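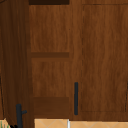
Rendered cabinet doors in brown wood, one partly open.

The Long Look: A Summer Course Asks Photographers to Slow Down

In the old customs building at Prornport, the first session of the day begins at seven in the morning and no cameras are permitted. Participants take a chair, choose one object or one corner of the room, and look at it until a bell is rung. Only after breakfast are the camera bags opened.

The course, offered each July by the Stisier School of Photography, is titled Attention and Exposure. It runs for six days and combines field work in the harbor district with daily exercises in sustained observation. The school introduced it as a single afternoon workshop for its own diploma students. Demand from working photographers led to the present format, and enrollment is now open to anyone with a basic command of manual settings.

Veronika Vida has directed the program from the beginning. She trained as an architectural photographer and spent much of her early career documenting public buildings for municipal archives. That work, she recalls, required her to wait for long periods while the sun moved off a wall or a delivery truck left a courtyard.

"I was paid to wait, and I resented it," Vida says. "Then I compared the pictures I had made after an hour in a place with the ones I had made on arrival. The later ones were better almost every time. I had stopped photographing what I expected to find."

Her teaching rests on that observation. On the first day, each participant is assigned a plot in the harbor district measuring no more than a few paces across. It may be a stairwell, a loading bay or a stretch of fence. The participant returns to the same plot every day and may make only four exposures on each visit. Digital cameras are allowed, but the rear screen must be covered with tape until evening.

The limit is the part of the course that draws the most complaint. Photographers who are used to shooting freely and editing later find that they have used their allowance within minutes and must spend the rest of the session with nothing to do. Vida regards this as a useful difficulty. She does not extend the allowance, and she does not excuse anyone from the remaining time.

The seated exercises are drawn from common meditation practice, although the school avoids religious vocabulary and makes no claims regarding health. Instruction is brief. Participants are asked to notice the breath, then the weight of the body in the chair, and then the chosen object. When attention drifts, they return to the object and begin again. Sessions last half an hour on the first morning and are lengthened gradually over the week.

Physical preparation also has a place in the schedule. A short program of stretching is held before the afternoon field session, with particular attention to the neck, shoulders and wrists. Photographers who carry heavy equipment often stand with one hip lowered and the head pushed forward, and they may hold the breath when pressing the shutter. The staff teach a simple stance with both feet level and the elbows close to the ribs. The shutter is released at the end of an exhalation. Several participants reported that they were able to work at slower shutter speeds by the close of the week, a benefit that has nothing to do with philosophy.

Evenings are given to review. Each participant presents three pictures, printed small and pinned to a board without titles. Comments are restricted to what can be seen in the print. Questions of intention, equipment and technique are held until everyone has spoken. On the Tuesday of this year's course, a single photograph of a rope coiled on wet stone occupied the group for most of an hour, and the discussion ended only when the building had to be locked.

Not every visitor to the school is persuaded. Photographers who cover sports or breaking news have pointed out that their subjects do not remain in place for a second visit, and that a method built on returning has limited value for them. Vida accepts the point in part. She suggests that such photographers use the seated exercise alone, before an assignment, and leave the rest.

A selection of work from past courses has been published under the title Onduvness, a word borrowed from a participant's notebook and kept because the editors could not agree on a better one. The book contains no portraits and very few horizons. Most of its pages are devoted to surfaces, edges and small changes in light. The first printing of 2290 copies was sold chiefly through independent bookstores and the school's own office.

A second course, following the same schedule, is being prepared with a partner studio in Phuthong. Vida intends to teach the opening session there herself. Applications for both locations are handled by the Stisier office, and applicants are asked to submit one photograph of a place they have visited more than once.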